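Storage and Returns: Change to the Deposit Schedule for Reusable Transit Containers

Members who ship under the pooled container agreement will see a revised deposit schedule on their next statement. The revision follows the July reconciliation of the pool ledger, which compared units issued with units returned at the Wernelov and Lalau depots over the previous 12-month term. The ledger showed 2664 units issued and 2404 returned within the allowed period. A further 161 came back late and were charged at the daily rate. The remaining 99 are treated as lost, and their deposits have been forfeited under section 3 of the agreement.

The loss rate is slightly lower than in the prior term. The late rate is higher, and most of the increase is at Lalau, where returns are accepted only during the morning window. Members using that depot have asked for an afternoon window. The depot operator, Margaritis, has quoted for one and the quote is under review.

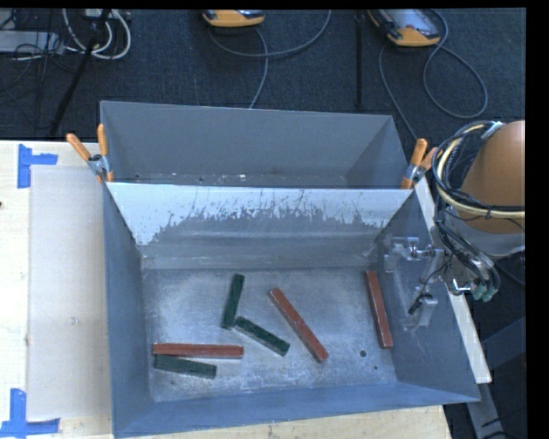

WERNELOV, 28 Aug 2022

Three changes take effect with the new schedule.

First, the deposit will be set by container class instead of by shipment. Under the old method a mixed shipment was charged at the rate of its most expensive unit, which overcharged members who sent one metal container with a load of plastic crates. Each class now carries its own deposit and appears as a separate line on the statement.

Second, the allowed period will be counted from the date of receipt at the consignee's dock. It was previously counted from the date of issue. Where no receipt date has been entered, the system will continue to use the issue date. Members who want the longer period should confirm that their consignees are closing the delivery record in Etano and not leaving it open until the invoice is paid.

Third, surface wear will no longer be a ground for deduction. Scratches, scuffs and worn finish are accepted as ordinary use in all classes. Deductions still apply to bent rims, split seams, punctures, and any residue that requires more than a standard wash. Disputed deductions must be filed within the same billing cycle, with the unit number and the return slip.

Open deposits issued under the old schedule will be settled under the old terms. No balances will be recalculated. Statements may show both schedules side by side until the older deposits clear, and the totals should be read separately.

Cosmin Coman has prepared a conversion table listing the old and new deposits by class. It can be requested from the pool office. Questions about individual statements should quote the account number and the line in question. Requests to correct a receipt date go to the depot that issued the units, as the pool office cannot edit delivery records.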